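Gripper shuts before it gets to the object, home-built arm

Posted in Workshop Robotics, 7 Jun 2020

Renzo Parisi
I have a small arm on a bench in a shared workshop. The gripper is a parallel linkage type, two fingers, one servo. I'm running the Okus controller board with the stock firmware. When I send it to a pick position it closes on the way down, and by the time it arrives the fingers are together. I have checked the wiring and swapped the servo. I'm trying it with a white plastic container and a small plush bear.

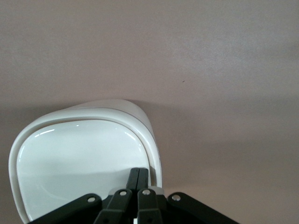
Does the close command wait for the arm to finish moving?

The stock firmware puts arm moves and gripper moves in separate queues, so the close command runs as soon as it is received. Put a wait between the two. I use 500 milliseconds after the last arm move and haven't had an early close on mine.

Sorry, should have said who is writing. I built a Curkness arm last December with the same board and had the same problem for 11 days before I found it.

Concetta Martinelli

Renzo Parisi
Thanks. I put the wait in and will run it again tonight. One more thing while I'm here. How wide should I open for something soft? I've been using the same opening for everything.
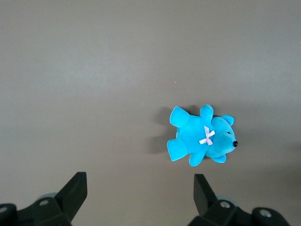
My open setting is 76 in the config file and I left it there when I changed the servo. The new one is a Soylu and I never redid the end stops, so that number may not mean what it used to.

Concetta Martinelli
Redo the end stops first. For soft things open as wide as the linkage goes without the servo buzzing, come down, then close slowly. Set the closing limit by hand with the toy between the fingers and save it under its own name. Don't use the limit from the container for it.

prudska_user2
I have a Prudska and it does this too. I just slowed everything down. Takes forever but it works ok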